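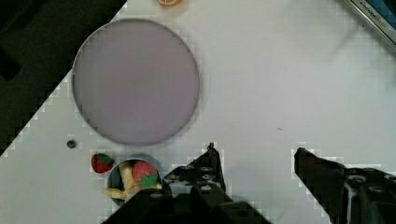
Early Childhood Studies, Play and Learning Group

Cloud Dough Without the Flour: My Spring Project Report
by Tainá Aguiar
2024-06-29

So my project was about cloud dough! If you've never had your hands in it, it's that soft, crumbly stuff that holds together when you squeeze it and falls apart again when you poke it. The usual version is flour and baby oil, and I wanted one that left out both. Raw flour isn't great for kids who still put everything in their mouths, and the center where I did my placement (the Adlow room, ages two to four) has a family that avoids wheat completely.

I started in February with a pretty long list of things to try and crossed most of them off fast. Ground oats smelled lovely but went gluey. Rice flour felt like wet sand, which a couple of the kids would probably have loved, but it dried out before lunch. Cornstarch on its own with oil was silky and very, very slippery on the floor. My supervisor, Ms. Ostapchuk, nearly went down and I took that one off the list the same day.

The mix I ended up with is 500 grams of cornstarch, 3 tablespoons of sunflower oil and enough plain hair-free, unscented... okay, no, let me back up. My first draft used hair conditioner, because that's what half the recipes online say. It feels amazing. It also isn't something you want a two-year-old eating, so I swapped it for plain yogurt. You add the yogurt a spoonful at a time and rub it in with your fingertips, the way you'd make pie crust, and stop when a squeezed handful keeps its shape. If you go too far it turns into paste and you have to add more starch (ask me how I know).

Dairy was a problem for one child, so I did a second batch with mashed banana. It works, but it browns, and by the afternoon it smells like a lunchbox. Make it fresh and throw it out the same day. The yogurt one gets thrown out the same day too.

I ran 15 play sessions in all, usually right after snack. I kept notes on how long each child stayed at the table, what they did with the dough and what words they used. Added up, I had 436 minutes of table time to go through, and I typed up every bit of it on the bus!

What I noticed most was how much the tools changed the play. With cookie cutters out, the kids made a shape, looked at it, and left. With just spoons and cups they stayed and talked, and they started pouring for each other. One little girl ran a "soup store" for three sessions in a row and charged everybody a leaf. I'd put the cutters out first because they looked more inviting to me, so that was a good lesson in whose play it is.

Texture words were slower to come than I hoped. "Squishy" was the clear favorite and it got used for everything, including the chair. When I said words like "crumbly" and "smooth" while I played next to them, a few kids picked them up by the next week. When I asked "how does it feel?" I mostly got "good."

Things I'd change: I'd start with smaller groups, and I'd get low trays with a real lip. The Furnura ones we had were fine for paint but too shallow for this, and the dough went everywhere. A dry brush picks it up much better than a wet cloth does. I'd also like to try it with the older kids in the Kalus room, who could measure and mix it themselves.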